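Last updated 2020-05-13
4 min read

Stringing bench, notes. Mostly for me, copy to Pao-chu Chu so she stops asking.

Started with the Kerurex machine. Clamp on the left side still slipping on the outer mains, worse at higher tension. Cleaned the jaws with alcohol, wiped the rails, tightened the base a quarter turn. Slip went away on the first 2 crosses and then came back, so not dirt. Think the spring is tired. Ordered one from Koster. Until it shows up, double pull the last main on both sides and write it on the tag so whoever gets the racket knows.

Five frames done for the girls team. All the same string (Jirkico poly, the thin one), all at the same reference tension, same pattern. Wanted to see how much they drift sitting on the rack with no hitting at all. Checked string bed stiffness right off the machine, will check again tomorow and at the end of the week. The one with the bad grommet I'm leaving in but marking it, number 5, don't trust it.

Tension loss from March: went back through the old sheet. Poly dropped most in the first day, then flattened. The multifilament held better but the team hates how it feels on serve. Young-sook Yang says she can't tell any of them apart after a week and I beleive her, she hits everything flat and hard and breaks them before they go dead anyway.

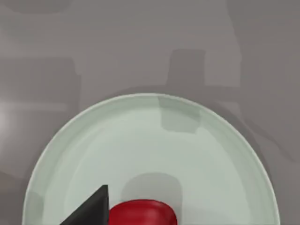

Ball rebound next. Drop height against the wall tape, concrete floor, phone on slow motion. Old Mavo practice balls vs. the new can. New ones came up to 127 on the wall tape, old ones scattered all over the place, best was 99. Not a fair test, the old ones have been in the hopper since before the season stopped. Redo the drops with balls that have the same hours on them.

Felt wear: stopped trying to grade by eye. Pao-chu and I gave different scores to the same ball twice in a row. Weighing is better but our scale jumps around when the door is open. Close the door!

Serve bucket for home use, since no courts yet. Players can do tosses and shadow swings in the driveway, don't need anything from us but the low compression balls. Put sets aside in mesh bags. Young-sook is picking up for her end of town.

Grip stuff. Out of the tacky overgrip, only the dry kind left. Built up the handle on the loaner with heat shrink, one layer, came out lumpy near the butt cap. Cut it off and do over.

To do
- spring from Koster, check tracking
- stiffness on the rack frames again, same time of day
- new grommet strip for number 5
- find the other awl, the good one
- ask Pao-chu where the March sheet for the boys frames went, I only have the girls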